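Giltosov twin cup dispenser, wall type: used as a recording task
Posted 27 December 2020
Score: 5 out of 9 on our usual sheet

We bought this dispenser in March as a task object for Pritlow, our set of two-handed household examples. It has now been used for nearly 2000 recorded attempts, which is a good deal more handling than it would get next to a kettle. This review covers how it holds up as something to record with. If you only want somewhere to keep cups, most of what follows won't matter to you, and it does that job well enough.

The model is the one with the dark body and the pale lavender lid and base. Two columns of cups hang side by side and come out at the bottom, mouth up into the body and pulled down by the foot. It fixes to a wall.

Fitting

The adhesive pads supplied are fine for normal use. They did not last for ours. Pulling a cup down loads the pads very little, but pressing a stack in from the top hundreds of times does. Ours came away in the second week and we went over to screws, which meant drilling the back plate ourselves. There are no holes in it. Allow some time for this, and mark the height first. We put it low enough that both hands stay in view while a stack is going in, and we would do the same again.

Refilling

Refilling is the reason to own one. It is a proper two-handed job: one hand steadies the opening while the other brings the stack down, and the two have to agree on timing. Tall stacks bend, and the person has to correct the lean on the way in. Those corrections are what we want in the set. A short stack goes in too easily and the attempts all look alike.

The lid is the second job. It lifts off in one piece and goes back with a light push at both ends. It will sit slightly skewed and look closed when it isn't, so our instructions now ask people to run a finger along the front edge before they end the attempt. We log the lid as its own step. In the first month we had it lumped in with the refill and had to split the recordings by hand afterwards.
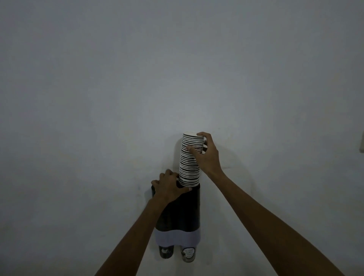
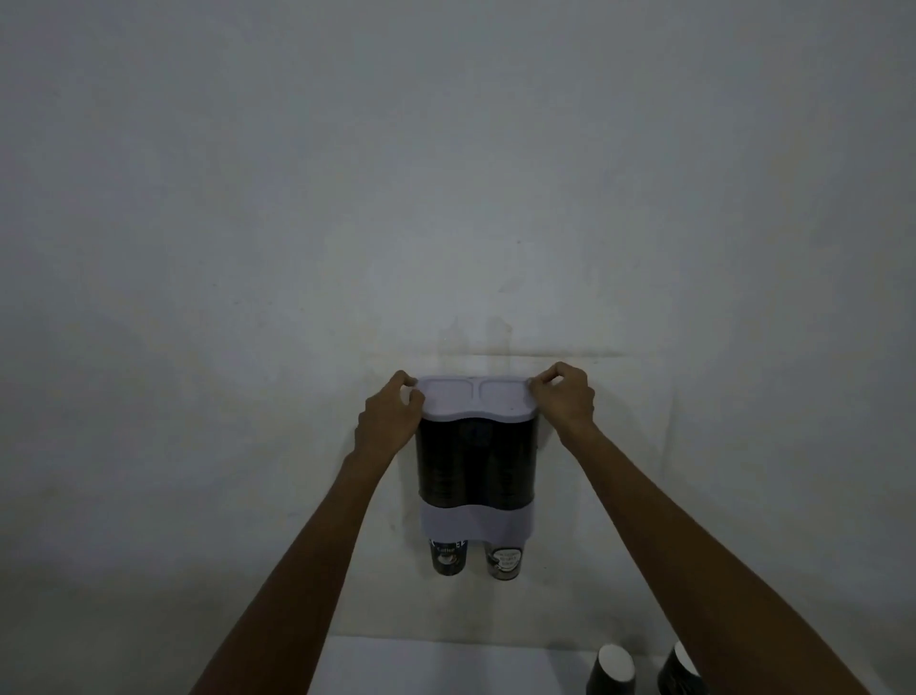
Ellery Household Recording Team, Otwood

How it looks to the camera

The body is glossy and dark, and you can see very little through it. For a person this hardly matters. For labelling it is a nuisance. We wanted a fill level marked at the start and end of each attempt, and from the recordings the labellers could not agree on one. We gave up on reading it and now the operator types in how many cups went in.

The gloss picks up highlights that move with the head. Our depth readings on the body are poor and have holes in them. The lid and base are matt enough to give clean edges, and the tracker mostly works from those. Against a plain pale wall the outline is easy to pick out. We later moved the dispenser to a tiled wall to get some variety and the tracker coped there too.

Cups

Use cups with mixed prints. Plain ones nest so evenly that the labellers lose track of which rim is which. We use a mixture now and it has cut the number of queries. Cups with a thick rolled rim catch on the way in, and we kept some of those on purpose. An attempt where the stack sticks and the person backs it out and tries again is worth keeping, provided it is tagged as a recovery.

Worn cups are a problem. After enough trips through the dispenser the rims go soft and two come down together. Change them before that starts, unless double drops are what you are after.

Wear

The lid has picked up a few marks and fits more loosely than when new. One of the flaps that hold the cups back has gone weak, so that column drops early if it is filled to the top. Giltosov do not sell flaps separately. We bought a second dispenser for parts and it turned out stiffer than the first, so attempts made on the two should not be treated as the same object. We record the unit number in the notes.

Resetting

Emptying it takes longer than filling it. With the lid off you can reach in and draw the stack out upwards, but only if your hand is small. Otherwise you pull the cups down singly, and at 27 attempts in a session that adds up. We now record the emptying as well, as a separate task, and that has given us a useful set of single-handed pulls at no extra cost in time.

Would we buy it again

Yes, at the price, and two from the start. Marks lost for the missing screw holes, the flaps and the dark body. A clear version would score higher with us, though I expect it would bring its own trouble with depth.

Settings sheet and the wording we give to operators are on the shared drive under Pritlow, folder "cups, wall".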